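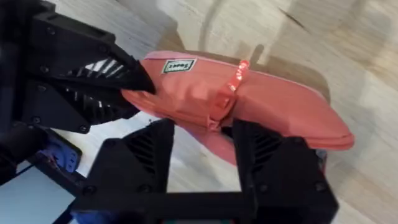
Heltlow W32 Outdoor Wireless Access Point

Product code: HW32-OD
Status: Current
Replaces: HW30-OD (no longer supplied)

Overview

The W32 is a dual-radio outdoor access point for public Wi-Fi in places where many people connect in a small area: seating stands, concourses, ticket lines, fairgrounds and open-air stations. It is supplied as a sealed unit with a pole and wall bracket and is managed by a Wurka controller, either on site or hosted.

The unit is intended for directional coverage. One access point serves one block of seats or one length of concourse, and neighboring units are set to non-overlapping channels. Operators who need all-round coverage of an open field should use the omnidirectional model, HW32-OM, which has its own page.

Radio

Each W32 has 2 radios, one for the 2.4 GHz band and one for the 5 GHz band. Both can run at the same time. The 5 GHz radio carries most of the traffic in a crowded venue, and in stands we recommend that the 2.4 GHz radio be switched off on alternate units. The controller can do this automatically, but the automatic plan works from measured signal levels in an empty venue and should be checked again with people in the seats. Bodies absorb a good deal of signal at 5 GHz.

Transmit power is adjustable in 1 dB steps. Maximum power depends on the country code loaded at the factory and cannot be raised in the field. Units ordered for one country should not be moved to another without a new license file.

Antennas

The standard antenna is a built-in panel with a beam of 60 degrees horizontal and 60 degrees vertical. A narrow version (30 degrees in both planes) is available to order for high mounting positions, such as stadium roofs and lighting towers. The two versions share a housing and can be told apart by the last letter of the serial number: S for standard, N for narrow.

External antennas are not supported on this model.

Ports and power

Ethernet: 2 ports. Port 1 is 2.5 Gbps and accepts power. Port 2 is 1 Gbps and can be used for a local camera or sign, data only.
Power: PoE+ (802.3at) on port 1. There is no DC input.
Console: service port under the lower cover, for factory and dealer use.
Grounding: M6 stud on the rear face.

The cable run from switch to access point must not be longer than 100 meters, including patch leads. Where the run is longer, use fiber to a local cabinet and a powered switch. Outdoor copper runs should have a surge protector at each end. Damage caused by lightning on an unprotected run is not covered by the warranty.

Networks and sign-in

Up to 32 network names (SSIDs) can be defined on the controller. We advise using far fewer on any one unit. Every name that is broadcast takes up airtime whether or not anyone is connected to it, and for most venues a public name and a staff name are enough. Ticket scanners and payment terminals should be placed on the staff network, on a separate VLAN, with a reserved share of bandwidth.

Public sign-in can be set to any of the following:

Open access, no sign-in page
Terms page with a single button
One-time code by text message
Voucher code, printed or sent with the ticket

Text message codes need an account with a messaging provider. Delivery can be slow when a large crowd arrives together and the local cell network is busy. The terms page is the usual choice for free services.

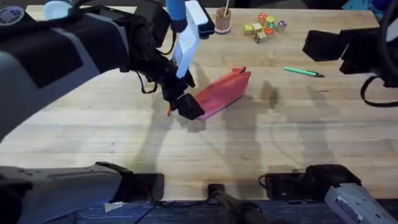
Limits can be set per user, per device or per network name. The usual practice is a per-user rate limit with no cap on session length. Idle devices are dropped after 15 minutes by default, and the timer can be changed on the controller.

Mounting

The supplied bracket fits poles from 40 to 75 mm in diameter and flat walls. Tilt is adjustable from 0 to 45 degrees downward and is locked with a single bolt. Set the tilt before the cable is connected. The cable gland must face down in all positions - the seal is not rated for any other angle.

Housing rating: IP67
Operating temperature: -30 to 60 °C
Weight without bracket: 2.4 kg
Color: light gray. May be painted with non-metallic paint. Do not paint over the vent.

Firmware

The current release applies to all units made after 2/2/22. Earlier units need the bridge release first, and will refuse the current file until it is installed. Both files are on the dealer download page. Allow ten minutes per unit, and do not remove power while the status light is flashing amber. Groups of units can be updated overnight from the controller.

Known issue: on units with port 2 in use, the port may stay down after a remote restart. Turning the port off and on from the controller restores the link. A fix is in test.

Ordering

HW32-OD-S Standard antenna, bracket included
HW32-OD-N Narrow antenna, bracket included
HW32-BR Spare bracket
HW32-GL Spare cable gland and seal
WK-LIC-1 Wurka controller license, one unit, one year

Orders for the narrow version are built in batches, and the next batch closes at the end of February. The W32 is sold through Hutapea in Southeast Asia and directly from our Arthorpe office elsewhere. Warranty is two years, return to depot.

Site surveys and channel plans: Aisyah Sutanto, venue networks
Dealer support and license files: Bình Khổng, technical desk

Please have the serial number and controller version ready before contacting the technical desk.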